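Lornberg (processor core)

Lornberg is the code name of a desktop processor core designed by Raretti and built at the company's plant in Wiltelcombe. It replaced the earlier Mosoti core and used the same socket, so most existing boards could run it after a firmware update.

Design

Lornberg began as a shrink of Mosoti to a smaller manufacturing process. The execution units were carried over with few changes. The main addition was a larger second-level cache, which took up much of the space saved by the shrink. The pipeline has 14 stages, the same as in Mosoti, and the core can keep up to 6 memory reads waiting at once.

The package has 522 contacts. A number of these were left unconnected in Mosoti and carry extra power and ground lines in Lornberg. Older boards do not supply these lines, and on such boards the chip runs at its lower rated speeds only.

Manufacturing

Early production used the same aluminum wiring as Mosoti. Raretti moved to copper for the upper metal layers in the second revision, which lowered resistance on the long clock lines. The change also required new polishing equipment at Wiltelcombe, and supply was short until July.

The first revision had a fault in the cache controller that could return old data when the processor came out of its sleep state. A firmware fix turned the sleep state off - at the cost of higher idle power - and the second revision corrected the fault in hardware.

Models

Lornberg was sold in 11 speed grades. The slowest parts had half the cache disabled and were aimed at low-cost systems. Mobile versions used the same die at a reduced voltage, in a thinner package without the metal lid.

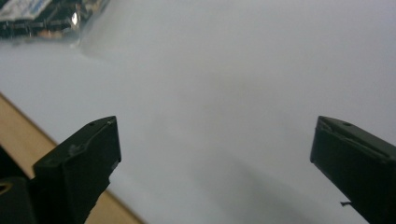 Can a Lornberg processor be used in a board made for Mosoti?

Most boards accept it once the firmware is updated, but a board without the extra power lines will hold it to the lower speed grades.

Later use

After desktop production ended, Raretti kept the low-voltage version on sale for embedded systems. The cache design was reused in its next core with a wider data path.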